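The winter I fell for shrubs

Dec 4, 2025

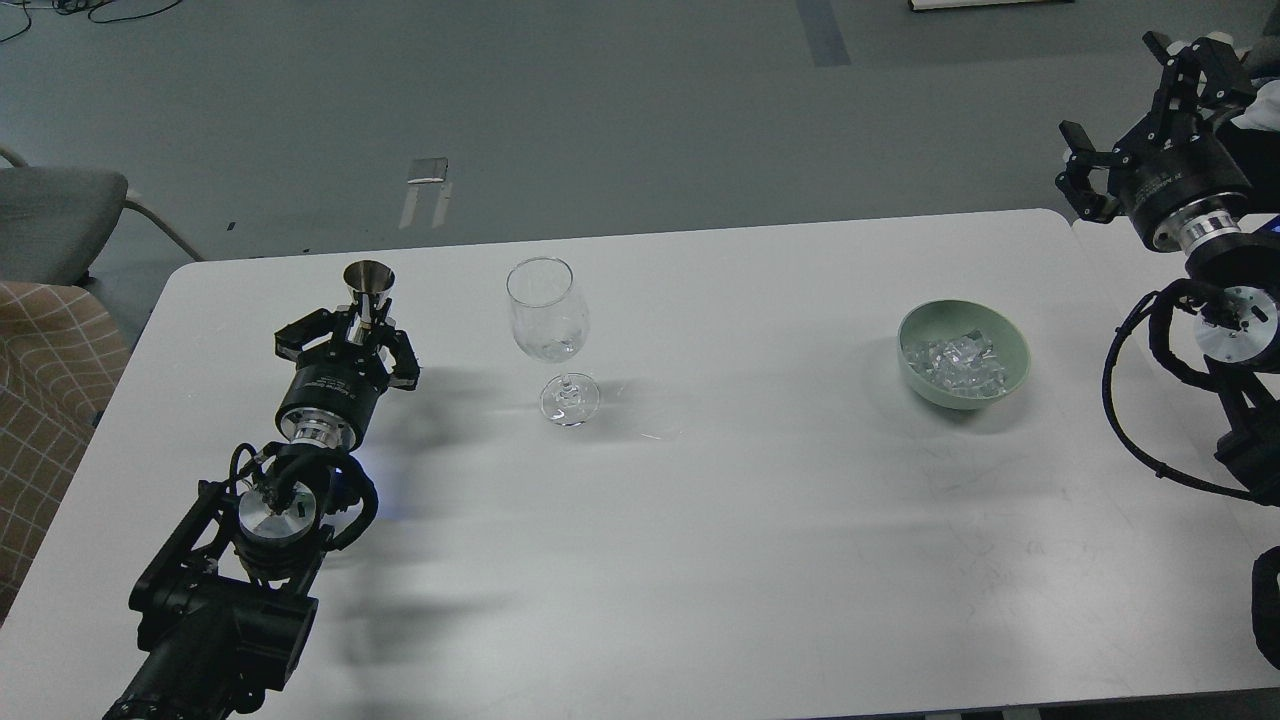

If you've never had a shrub, it's fruit, sugar and vinegar left alone until they turn into a syrup, and I have been completely hooked on them since April. I grew up thinking vinegar was for salad and for cleaning the kettle (my mother did both from the same bottle). Then a friend poured me a sour cherry one over ice at a birthday and I went home and read about it until two in the morning! My own way of serving it is very plain: a bowl of ice cubes on the table, a clear stemmed glass, and a little metal jigger for the syrup, and after that you're only choosing how much soda water you want. I like a stemmed glass even for drinks with no alcohol in them – it slows me down a bit.

The recipe I keep going back to is the cold one. Weigh out 400 grams of fruit, chop it, and stir in the same weight of sugar. Cover the bowl and leave it in the fridge for 2 days, giving it a stir whenever you're in there for milk. Strain it, pressing on the fruit, then add apple cider vinegar a splash at a time until it makes your mouth water. Most people go equal parts with the juice. I stop a little short of that with plums and go well past it with pears, which can taste of nothing much otherwise.

Please don't judge it the day you make it! Fresh shrub is all elbows. The vinegar shouts and the sugar sits underneath. Give it a week in a clean jar in the fridge and the two of them settle into each other, and then you get this round, bright, almost winey thing that I could drink all afternoon.

Flavors I've loved so far: plum with black pepper, strawberry with basil, and a cranberry and orange one I made for Thanksgiving that was gone before the pie came out. My notebook is up to batch 47, though a few of those are half jars made with whatever was going soft. Celery was a mistake. Rhubarb was wonderful, and so pink, and I should have made three times as much while it was cheap.

The leftover fruit is good too. I spoon it over yogurt or stir it into oatmeal, and the plum pulp went into a pan sauce for pork last week – add it near the end or the sugar catches.

Next up is quince. A neighbor has promised me a bag of them from her freezer, already cooked, so I'm going to try the hot method this time and simmer them with the sugar. If anyone has done quince with bay leaf, tell me how much bay you used!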